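Buying Automation, handout 6: reading a kit before you buy it

Course tutor: Oanh Đàm

By now you will have met the Voma brochure, in which everything is effortless and the operators are all smiling at something off to the left. Our subject this session is the hand-held gripper kit underneath the adjectives. You hold it, you do the job yourself, and the recordings go towards teaching an arm to do it later.

What you pay for

The Voma starter kit is 985, which covers the hand-held tool, one set of finger pads and a case nicer than my luggage. Spare pads are 88 a pair. The Grunby kit costs 300 more and includes two spare pairs, so do the sum before you call it expensive. Negri will only hire, at 121 a week, and their contract has a paragraph on "reasonable wear" that you should read twice.

Pads

Pads are where the money goes. A soft, dark face picks up dust and pale specks, and every supplier photographs theirs before this has had a chance to happen. Ask for a picture of a used set. Lisuvholm sent me one within the hour, which I counted in their favour, and then took until May to answer a question about screws.

Mounting holes: check that the spacing suits pads from other makers. Voma says "broadly compatible" – write down what you think that means, and we will compare answers.

The work surface

The manuals all ask for a plain, matt table under even light. Most of us own a table with grain in it and a lamp overhead, and a polished top will throw glare straight back at the lens. Try the kit on your own furniture before you sign anything. Look at the surface through the camera with the fingers open and nothing between them, then note where the glare falls and where the fingers throw a shadow.

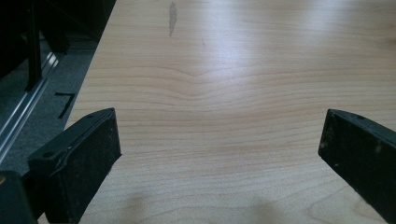
For next time, fill in the cost sheet for one year with two changes of pads, and bring the Negri contract with the odd bits underlined. Please don't ring Voma's sales line for help with it. They ring back.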